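20 May 2023

Limescale again. The test strip at the kitchen tap gave 17 grains per gallon, same as in April, so the softener is regenerating but not doing much else. Salt level is fine. I ran a manual cycle before breakfast and timed the brine draw: 7 minutes before the level moved at all. The injector screen is my first suspect, the resin my second. The bed is original to the Warix unit and the valve counter now reads 451 cycles.

Took the injector cap off after lunch. Fine orange silt on the screen, washed out with vinegar. The O-ring has a flat spot and gets replaced when the Sinaga order comes. Refitted the old one with silicone grease and a quarter turn less than last time - no drip so far.

Bypass stays open until tomorrow, so everything rinsed tonight gets hard water. Plates dry with a white film, glasses are worse, and wire racks collect a crust at the joints that only citric acid takes off.

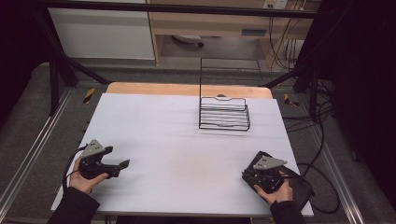
Mareike Sperling wrote back in the evening that I should stop blaming the screen and test the raw water for iron first, because orange silt means the resin is probably fouled and a cleaner dose costs less than a new bed. Iron kit ordered, 5 strips. Next reading Monday, before the first shower.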